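Grurine 701 writing desk, review after one winter
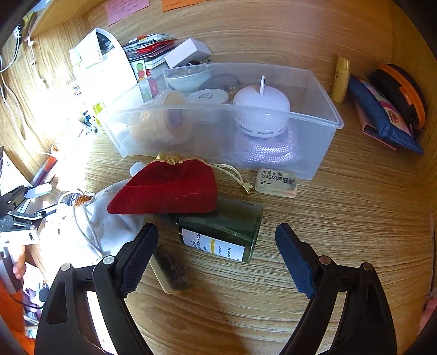
I bought the Grurine 701 in November to replace a folding table I'd been working at for years. It's a small writing desk with a raised back panel, sold flat packed, and I ordered it from the Illden store because they were the only ones who would deliver upstairs. I've used it nearly every day since then, mostly for bills, a laptop and some sewing.

Delivery

Two boxes, both heavy. The driver wanted to leave them in the hall and I had to show him the line on the order that said upstairs. One corner of the bigger box was crushed but the panel inside was fine. The hardware comes in numbered bags taped to the underside of the top, and I didn't find them until I had emptied everything else onto the floor.

Assembly

The instructions are drawings only. Most of them are clear. Step 9 isn't. It shows the back panel going on before the rear rail, and if you do it in that order you can't get the screwdriver in. I took the panel off again and did the rail first. The whole job took me an evening and part of the next morning, working alone. The holes all lined up except one on the left leg that I had to open up a little with a drill.

You get a hex key in the box. You also need a Phillips screwdriver, and that isn't listed anywhere.

Size and stability

Check the width before you order. The website says 815 mm and mine measures 815, so no complaint there, but that is narrow for a desk. A laptop and an open notebook fit side by side. A laptop, a notebook and a lamp are a squeeze. I moved my lamp to the wall.

It wobbled for the first week. I tightened all the leg bolts again and put a felt pad under the back right foot, and it has been steady since. My floor isn't level, so some of that may be the house. I can run a small sewing machine on it without anything walking off the edge. The back panel helps with that too. Pens used to roll down behind the old table and now they don't.

The surface

The finish is better than I expected for the price. I've wiped it with a damp cloth once or twice a week and the color hasn't changed. A hot mug left a pale ring in February. It faded after a couple of days, but I use a coaster now. Tape comes off clean if you pull it slowly. I did get one scratch from a pair of scissors, and it shows when the light comes in from the side.

There is no hole for cables. Mine run over the side and down the leg with two clips I had in a drawer. If you have a monitor and a printer, this will bother you more than it bothers me.

Drawer

I paid extra for the Căpraru drawer, which screws on underneath. I wouldn't do it again. It's shallow, it has no stop, and if you pull it too far it lands in your lap. It also takes away knee room, and I'm not tall. It holds envelopes and stamps and that's about it.

Customer service

One cam lock was missing. I wrote to Illden on a Thursday and got a reply the next week from Costel Gavrilă, who asked for the part number and a copy of the receipt. The part is 2039 if anyone needs it. He sent two of them at no charge. That was slow but polite, and I put the spare in the drawer.

Compared with the Tritulham

I looked at the Tritulham desk in the same store. It's wider and has a proper cable slot, but the top felt thin and it flexed when I leaned on it. It also cost more. If you have the room and don't press down hard when you write, it may suit you better. For a narrow wall, I'd still pick the Grurine.

Good: solid top, fair price, back panel keeps things from falling behind.
Bad: step 9, no cable hole, the add-on drawer.

Four stars. I took one off for the drawer, and I know I didn't have to buy it.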